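News > Schools & Clubs > Clastholm

Student robot club says its humanoid can stock a fridge. How well is still an open question

26/06/2020 | 2 min read

The Kuren student robotics club in Clastholm spent this spring teaching a humanoid to do something most people manage half asleep: put drinks away. The project is called Turnus, and the club has been promising a finished routine since February.

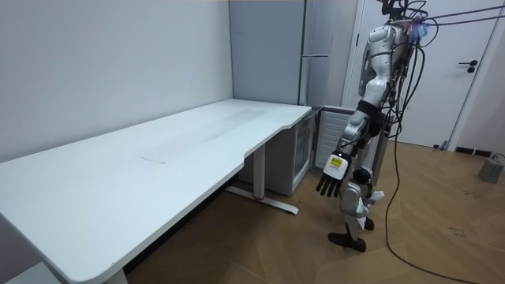
The club's write-up claims 17 complete runs out of 30. It does not say how many times a student stepped in to help, or whether a run that was paused and restarted went down as one attempt or two. Those details matter if other clubs are going to copy the method.
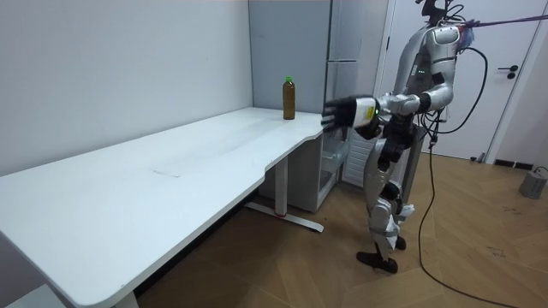 Inese Lepik, who leads the project, said the 13 failed runs mostly came down to the grip. "A bottle is harder than a box," she said. Fair enough, but the club picked the bottles, and it picked the room too. Nothing has been tried in a kitchen the students didn't set up themselves.
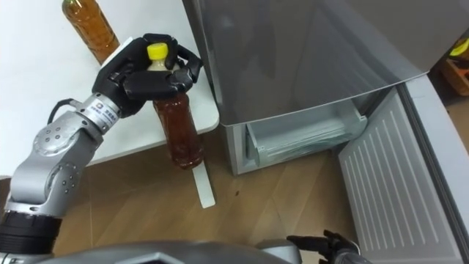 Speed is the other sore point. The best run took 154 seconds, and the write-up gives no average. Turnus goes up against other school teams at the Kivi meet this fall, where the judges choose the objects and teams get almost no time to practice with them.
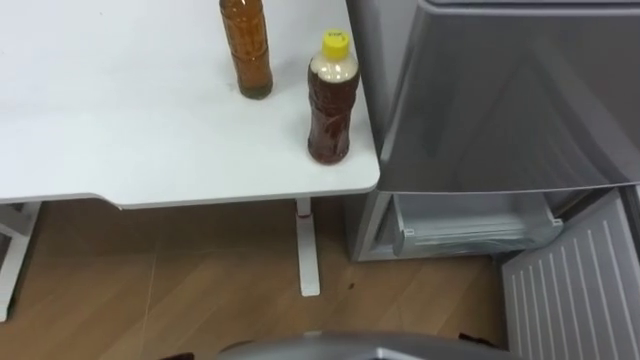 Evdokia Athanasiadis thinks the complaints miss the point, and wrote to us that a club should be judged on what its members learned, "and they learned plenty about why bottles slip." She would still like to see the full run log. So would we. The club says it will publish one before the meet, without giving a date.

Related
Kivi meet opens sign-up for school teams
Are robot clubs pricing out beginners?
Clastholm library adds evening coding class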